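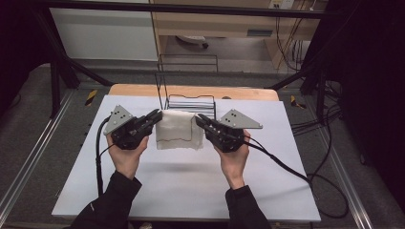 Folding and looking after your cloths: the questions I get asked most

Hello! I'm Ileana Pîrvu and I run Drutent, a very small shop selling plain white cloths with a bit of coloured stitching. I answer all the emails myself, usually after 9 in the evening with a cup of tea, and the same things come up again and again, so I've put them on one page. If yours isn't covered, write to me anyway.

Do I need to wash them before I use them?

Yes please. New cotton has a finish on it and doesn't drink up water very well until that's gone. I do mine twice at 40 with half the usual powder and no softener. Softener is the enemy of a thirsty cloth! If you've already used it, a plain hot wash or two will normally sort things out.

Mine came out of the machine like a screwed-up paper bag. Is it ruined?

Not at all, they all do that. Take hold of two opposite edges, lift it clear of the table and give it a gentle tug and a shake. Lay it down, smooth it from the middle outwards with the flat of your hand, and leave the iron in the cupboard. I haven't ironed a cloth in 19 years and I'm not starting now.

How do you fold yours?

In half, in half again, then once more if it's going in a narrow drawer. I like a fat, squashy pad with the rounded fold at the front, so I can grab one without pulling out the whole pile. My sister rolls hers (she has a basket on the landing and it looks lovely), and that's fine too. Thin ones roll better than thick ones.

The corners never meet. What am I doing wrong?

Nothing! A soft cloth stretches one way more than the other, and after a few months it isn't quite square any more. Match up the folded side first and let the loose edges fall where they like. Tuck them to the back if they bother you.

What is the coloured stitching for?

Mostly it's there because I like it. The thread is a variegated one called Caron Derkila, and it changes colour as you sew, so a single zigzag line wanders through red, orange, green and dark blue without my having to swap reels. Some people use the lines to remember where they folded last time. I don't measure them, so please don't expect two cloths to match, and a wobble in the line isn't a fault.

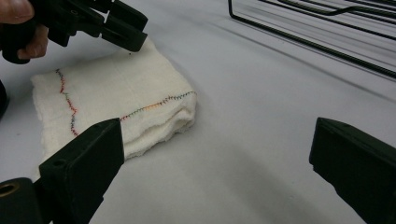
Will the colours run?

I've washed my own test cloth 57 times and the white is still white. Keep bleach away from it, though, as it will take the red out first and leave you with a sad sort of pink.

The edges have gone fluffy. Can I trim them?

A little snip of a loose thread is fine, but don't pull it. If an edge is really coming apart, a quick zigzag on the machine will hold it, or just turn it under and hem it by hand in front of the telly.

How many should I have?

I keep 7 in the kitchen and a couple in the bathroom. With small children, double it.

Can I dry them on a rack?

Yes, spread over two rungs if you've got the space, so the air gets through. Outdoors on a breezy August morning is best of all, they come in so much softer. The tumble dryer is all right on low.

Do you sell seconds?

Now and then, when I've got a pile of them. They go on the Gestska page, bundled in twos, and I put a note in the newsletter the evening before.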